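Part-time table hand wanted – Weerakoon play library

Posted 07/07/2021

The Weerakoon play library in Prernberg lends out small things to small people, and the small things come back in no order whatsoever. We are looking for a patient adult to put them right again.

The job is sorting. Bags come back, get tipped into shallow trays on the big round-cornered table, and somebody has to work through the heap until every knotted cloth, fuzzy creature and striped whatsit is in the bag it left in. We have 398 items on the books. On a good week we can put our hands on most of them.

You'd work 5 hours a week, split over two mornings to suit you, at $460 a month. The Stevska bus stops outside. There is a kettle, and a maroon tablecloth that Mitali Herath will defend with her life, so please keep your coffee on the windowsill.
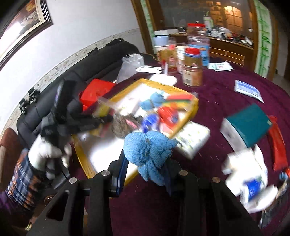 Do I need experience with toys?

Most people who do well with us have none. If you've ever matched socks for a family and stayed on speaking terms with them, you're qualified.

What we'd like from you: decent eyesight, steady hands and the ability to tell one light-blue terry bundle from the next without taking it personally. They look alike, but each belongs to a set, and the borrowers know. Oh, how they know. You'll also check cloth pieces for loose threads, wipe down the hard ones, and write up anything missing in the red book (in pencil – we live in hope).

What you'd get from us: a quiet room, paid breaks and first pick of the duplicates when we thin out the shelves in September. Training takes roughly 3 mornings and is mostly Naveen Negi showing you which knots are meant to be there. Please don't untie any before you've had this talk. The last person was very thorough.

We can't offer parking, a career ladder or a chair that matches the other chairs. The radio gets two stations and one of them is farming.

To apply, send a short letter to Naveen Negi, Weerakoon Play Library, Breltel House, Prernberg, or drop it through the door. No résumé needed. Tell us which mornings you're free, when you could start, and about the most tedious thing you have ever enjoyed doing. Mitali reads every letter and will call you either way, usually around lunchtime.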